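De : Urmila Kaushik
À : liste Lodus — téléopération et démonstration
Objet : Re: Faire le lit par téléopération : par où commencer ?

Bonjour Kiran, bonjour à toutes et à tous,

Kiran Prajapati a écrit :
> Nous démarrons à Urach une série de démonstrations sur la literie
> et mes opérateurs tirent trop fort sur le drap. Faut-il montrer la
> tâche entière ou la découper ? Et combien d'épisodes prévoir ?

Ta question me fait plaisir, nous sommes passés par là en août et j'en garde un souvenir ému (et mal aux épaules !). Chez nous, l'opérateur commence toujours par amener la main droite ouverte près de l'ourlet, doucement, sans chercher encore à pincer.
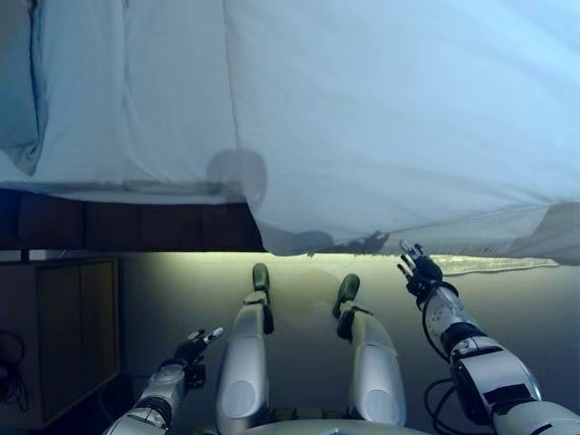 Pour le découpage, je te conseille deux séquences : le drap d'abord, la couette ensuite. Nous avions tout enregistré d'un bloc au début, et les reprises nous ont coûté un temps fou. Pense aussi à varier la position de la couette et des oreillers d'un épisode à l'autre — on s'en lasse vite, je sais, mais le modèle en a besoin.
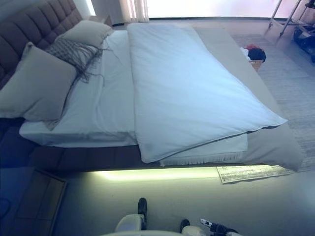

Côté quantité, nous avons réuni 2 000 épisodes pour le drap et 3 000 pour la couette, avec 14 opérateurs. Regarde bien les vues du poignet avant de valider un lot, le pouce y prend beaucoup de place.

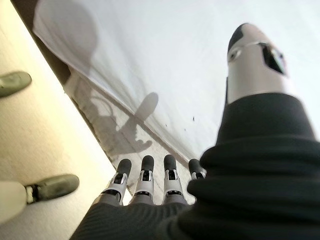 Vue du poignet droit, doigts tendus.

Quant à tes opérateurs qui tirent trop fort, fais-leur d'abord border un lit à la main, lentement, puis remets-leur les commandes. Ils comprennent tout de suite qu'il faut pincer le bord, tendre un peu, et attendre.

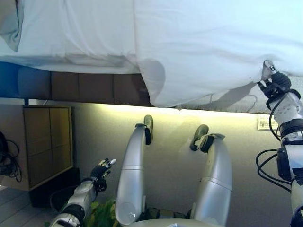 L'autre main peut très bien rester ouverte pendant ce temps, ne les laisse pas s'en inquiéter. Je t'envoie nos consignes de saisie dès que je les ai relues — elles sont encore pleines de mes ratures.

Bien amicalement,
Urmila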